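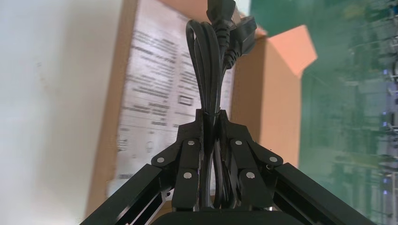 The cable arms at Husadach: your questions answered

We have been asked a great many things since the arms came on to the packing floor, in the canteen, at the gate and on the slips in the box by the clocking-in point. Some of the questions came up so often that it seemed kinder to write the answers down in one place, where you can read them with a cup of tea. If yours is missing, please put another slip in the box and we'll add it.

What do the arms do?
They pick up the coiled power cables and put them into the kits. At the moment that is all we ask of them. Each kit we send out for Vistulow has a power cable in it, and until this spring every one of those cables was lifted out of a carton by hand, checked for its tie and laid in its slot. Anyone who has done a full shift on cables will remember what their thumbs felt like by the end of it! The arms now do the lifting and laying on 2 of our 5 packing lines, and the other lines carry on exactly as before.

Why cables, of all things? Surely boxes would be easier.
They would be, and the engineers did say so. But when we asked people on the floor which job they would most happily give away, cables came out well ahead of everything else. A coil of cable is an awkward thing – it bulges where you squeeze it, the plug swings about and catches on the flap of the carton, and no two coils sit quite alike. That makes it hard for a machine and tedious for a person, and we decided we would sooner have a slower start on a job people disliked than a quick one on a job they didn't mind.

Is anybody losing their job?
No. The people who worked on cables on the two lines have moved to final checking, to returns, or to looking after the arms, and each of them had a say in where they went. Pay and hours stayed as they were, or went up a grade for those now trained on the arms. We know that a promise on a web page only goes so far, so the same wording has gone into the site agreement and you can ask to see it in the office. The agreement will be looked at again in August, with your representatives in the room.

What about agency staff?
A fair question, and the answer is less tidy. We expect to take on fewer extra people for cables in the busy weeks before Christmas, and probably more for returns. Anyone who has worked two busy seasons with us will be rung first, as has always been the way here.

How many cables can an arm do in a shift?
The target for this stage is 600. A practised person is faster than that, and quite a few of you have pointed this out with some pleasure. Please don't try to keep pace with the arm or to race it. The line speed has been set to suit the slower of the two, and the shift totals on the board are for the line as a whole.

What happens when an arm drops a coil or can't get hold of one?
It will have another go, up to 3 times in all, and then it stops and the amber light comes on. Whoever is minding the line presses the hold button, waits for the arm to settle, and then moves the coil or takes it out. Coils that have come out of their ties go in the blue tray to be tied again. You will never be marked down for stopping an arm, however often it happens, and on some cartons it does happen rather a lot.

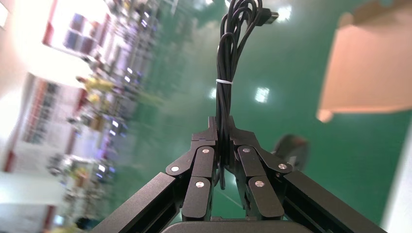 A coiled power cable held in the gripper, with its white twist tie still on. The green floor and the shelving are behind.

Is it safe to work next to one?
Yes, as long as you stay on your own side of the line while it is moving. The arm slows down when somebody comes close and stops if it meets resistance, but the fingers have a good many joints and gaps in them, and those gaps will happily take a lanyard, a loose cuff or a glove that is a size too big. Tuck things in before you start. If you have long hair, tie it back as you would for the strapping machine.

Does the camera on the arm record us?
The camera is there so that the arm can find the cable, and it does keep pictures, which the engineers use when they want to know why a pick went wrong. Because it travels about with the arm it sometimes catches the floor, the shelves or a person walking past. Those pictures are never used for timekeeping, for reviews or for any sort of discipline. If you would like to see the kind of thing that is kept, ask your line lead and they will sit down with you and go through a batch.

I'd like to learn to look after one. Do I need to be good with computers?
Not especially. The training takes 5 mornings, starting at half past eight, and most of it is done standing at the line: clearing a stuck coil, changing a worn fingertip, setting a new carton at the right height, and telling the arm that we have switched to a different cable. The people who have taken to it most quickly so far are the ones who had packed cables for years and could see at a glance why a coil was going to slip. There is a sign-up sheet outside the training room, and your shift will be covered while you are away from it.

Who do I tell if something about the arms is bothering me?
Your line lead in the first place, or your representative if you would find that easier. It doesn't have to be a fault. We have had very useful notes about the noise, about having nobody to chat to opposite, and about the end stool being too low now that the work comes from the other side. The stools have been changed, and the lines have been turned round a little so that people face one another again.

Will the arms be coming to Dandamside as well?
Nothing has been settled. Dandamside packs the Malý kits, where the cable comes in a bag, and the arms have not been tried on bags at all. If a trial is planned there, the people who work on those lines will hear about it before any equipment is ordered, and they will be invited over to Husadach for a morning to watch, ask questions and have a go with the hold button themselves.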